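Minutes – block picking data collection, fortnightly meeting
Wirnard site, upstairs room
Date: 2025-03-11

Present: data collection lead, both operators, training lead, lab technician, Carkine liaison (by phone, from item 3)
Apologies: safety rep

1. Previous minutes
Accepted with one correction. The last minutes said the gripper calibration would be done before each shift. It should have read before each session. The operators asked for this to be fixed because there can be more than one session in a shift.

2. Actions carried over
Spare gripper fingers: ordered, not yet here. The supplier has moved the delivery to the end of March.
Written start-up procedure: draft is on the shared drive. The lab technician would like comments by the next meeting. So far only one of the operators has read it.
Backup drive for raw recordings: done.
Chair for the second operator station: still outstanding. The old one has been thrown out, so this is now a bit more pressing.

3. Collection progress
The data collection lead reported 209 accepted episodes on the bin task since the last meeting. An episode is accepted if it has a clean start, no operator takeover after the grasp, and all streams recorded to the end. The training lead asked whether episodes with a missed first grasp and a good second one are being kept. They are, provided the operator tags them as a retry. It was agreed this should continue, as the Gino policy has been poor at recovering from a miss and needs to see more of it.
There was some discussion about tagging. The two operators have been using the retry tag differently. One uses it only when the fingers have closed on nothing. The other also uses it when the block slips out before it clears the floor of the bin. Agreed to use the wider meaning from now on. The earlier episodes will be gone through and retagged where needed.
The Carkine liaison asked for the rejected episodes as well as the accepted ones. No objection, but they are to go in a separate folder with the reason for rejection in the log.
Action: operators to retag earlier retry episodes.
Action: data collection lead to set up the rejects folder for Carkine.

4. Training results
The training lead ran Gino on the data collected up to the end of the previous period. Blocks lying by themselves in open floor are picked up reliably. Results fall away when blocks are touching, and are worst when a block is close against a wall of the bin. In those cases the policy tends to come straight down and hesitate above the block without committing.
The training lead thinks this is mostly a shortage of examples. The operators were less sure and said that wall picks are awkward to teleoperate too – they often nudge the block away from the wall first and then grasp it. It was pointed out that the nudge is a perfectly good thing for the policy to learn, as long as it is done on purpose and in much the same way each time. Operators to agree on one way of doing it and write it down.
Action: operators to write up the nudge, half a page at most.

5. Layouts for the next round
Agreed to stop tipping the blocks in and taking whatever comes. From the next session the operator will set the blocks by hand so that each reset has at least one block against a wall, and at least one pair touching. Both block colours are to be used in every layout. The colours should be swapped between positions so the policy does not tie a colour to a place.

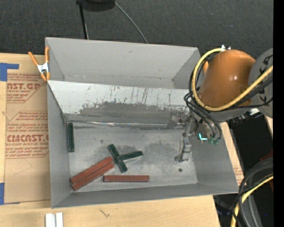
Resets by hand will be slower. The operators think about 14 an hour is realistic, against the rate they get now by tipping. The data collection lead was comfortable with that, and would prefer fewer episodes with more variety in them.
The Carkine liaison asked if the rear section of the bin could be used as well. The training lead would like to leave it out until the front section is working. To be looked at again in April.
It was also asked whether the bin should be cleaned up or painted. Decided against for now. Changing the look of the metal halfway through a set would only muddy the comparison with earlier runs.
Action: data collection lead to print a sheet of starting layouts for the operator station.

6. Rig and workspace
The lab technician asked that the bin be checked for movement at the start of each session and the clamps tightened if needed. If the bin has shifted, the operator is to stop, reset it to the marks and note the episode number.
Cables at the wrist need to be looked over before the arm is homed. The operators asked for this to go into the start-up procedure as its own step, and the lab technician will add it.
The camera position is not to be changed by anyone during the round, including for cleaning. If the lens needs a wipe, leave the mount alone.
Action: lab technician to update the start-up procedure.

7. Fontana
The Fontana room is free from the last week of March and has been offered to us for a second rig. The data collection lead is in favour but there is not enough operator time to run both. The training lead would want the second rig to match the first as closely as possible, at least to begin with. No decision. The data collection lead will find out what the room costs and whether the power supply is suitable.
Action: data collection lead to report back on Fontana.

8. Other business
Operators are reminded to take a break after every 5 resets that involve reaching into the bin, and to have the arm paused before any hand goes in. This is already the rule.
Log sheets are being left at the station overnight. Please file them.
The kettle upstairs has been replaced.

Next meeting in a fortnight, same room. The training lead will take the minutes.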